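The small shop should close at lunch

In Tuluvside, where I have lived for nine years now, the grocery on the corner closes every afternoon from one until three. When I came first I was angry about this. I stood before the locked door with my empty bag and thought, how can such a shop survive, when the big Entili store by the highway is open until midnight?

I have changed my opinion, and I would like to explain it.

We are used to thinking that longer hours are a service to the customer. But somebody must stand behind the counter in these hours, and in a small shop it is always the same somebody. A person who works from seven in the morning until nine at night, without a real pause, becomes tired, and then she becomes impolite, and after some years she sells the shop. In the village of Nostow, where my wife grew up, there were two groceries. Both began to stay open all day to compete with each other. Today there is none, and the people drive 83 kilometers there and back to buy what they forgot.

Of course there are people who can only shop at lunch. I was one of them. I worked at Cura, the dental office, and my break was exactly in the closed time. For one month I complained. Then I learned to buy my bread at eight in the morning, together with the school children and the bus driver, and I must say that I know more of my neighbors from this than from anything else I have done here.

A town of 3,429 people does not need milk at every minute. It needs that the shop is still there next November. If the price for this is a locked door for two hours, I find it a low price - lower than the gasoline, in any case.

The town council wants now to give 200 dollars per month to shops which stay open without a break. I am against it. Give the money for repairing a roof or a refrigerator, and let the owners decide when they eat. They have a stomach also, and in most cases they have a family who would like to see them sitting down.

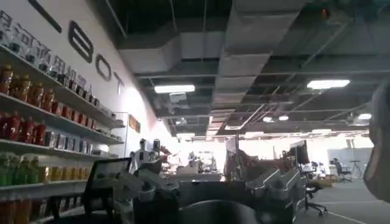
Bottled drinks and packaged goods on white shelves.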